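Mandton opens dish room to staff kitchens trial

2019-01-04

Mandton has put a new built-in dishwasher into use in its second-floor kitchen, replacing the hand-wash arrangement in place since August. The unit sits below a white countertop, next to a recessed stainless steel sink. Supply and fitting came to 1,560 dollars, and the work was carried out by Ostavik.

The machine is rated at 600 millimeters wide and has 2 racks. Plates go in the lower rack. Bowls may go in either, provided they are set at an angle and do not touch.

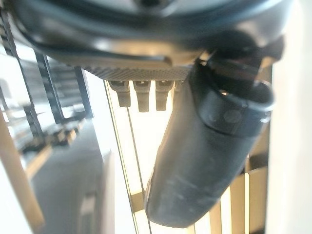 Water supply and drainage are shared with the sink. Ajayi, which checked the connections, recorded no leaks over the first test cycles and signed off the drain hose at its current height. A filter check is set for the end of each month.

Tableware for the kitchen is mixed. The white bowls have ridged rings on the inside, and dried food tends to stay in the grooves. The loading notes ask users to scrape them and place them with the open side facing the spray arm.

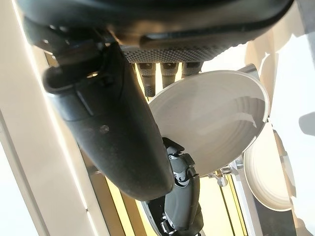 White bowl with a ridged interior.

The notes also cover stacking. A bowl nested inside another will come out unwashed on one side, and a bowl laid flat on its back collects water. Both faults were logged several times during the first days of use.

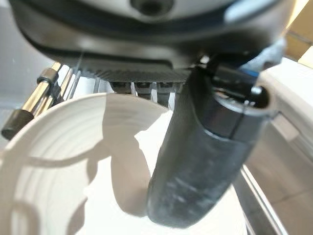
Jui-lin Chiang would prefer wider gaps between the tines, saying that thick-rimmed bowls lean on each other when the rack is full and that every second slot has to be left empty. Kallix, which supplies the racks, has been asked for a quote on a replacement insert.

Plates are to be scraped before loading. Large scraps go in the bin and the remainder is rinsed off at the sink – a full pre-wash is not required. Knives with wooden handles and cast iron pans are still washed by hand.

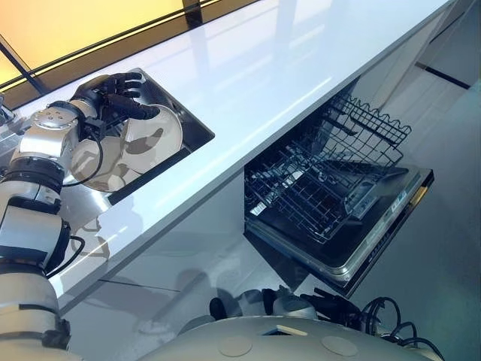

A plate with brown and beige patches over the sink, with the dishwasher open and its rack pulled out.

The loading notes are kept in the drawer left of the sink. Faults should be reported on extension 858.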